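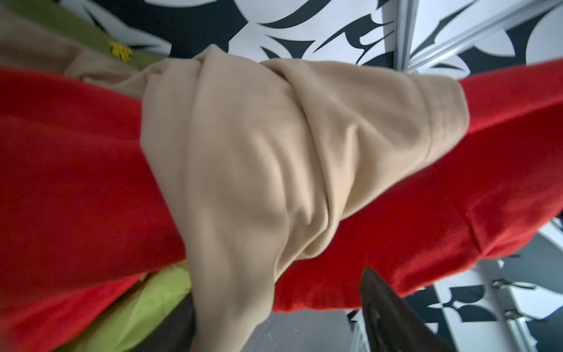
Wrist view from the Graleck, nosing into the clothes pile.

Graleck wrist camera kit: my take after 3,682 clips
By Somkiat Kamolrat, November

I bought the Graleck to gather cloth-handling examples for a small grasping model, and I've now logged more clips with it than I ever planned to (the goal was 2,000!). Mostly I love it. Color is the best part — red fleece stays properly red, and a beige sweatshirt kind of fabric still shows its creases, so my labels for folds and edges come out a lot cleaner than they did with my old Banen.

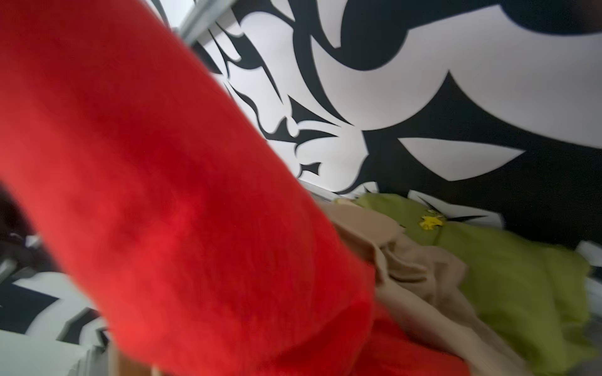
Close range is where it lets me down. Anything fuzzy right up against the lens goes soft, and fast wrist moves smear badly. I slowed the arm down and that helped some, but I still toss plenty of clips. A loud black-and-white background didn't bother the auto exposure at all, and I was sure it would.

The logging software is fine once you find the batch rename button. It saves in chunks of 100, and I'd love to change that. The mounting screws are tiny and I've lost two already.

Would I buy it again? Yep, for cloth anyway. For small shiny parts I'd look at the Hunwood first. Four out of 5 from me.

Recent reviews
Hunwood parallel gripper, second look
Samonte teleop handles
Banen wrist camera, one year on

Contact | Copyright Somkiat Kamolrat | Back to top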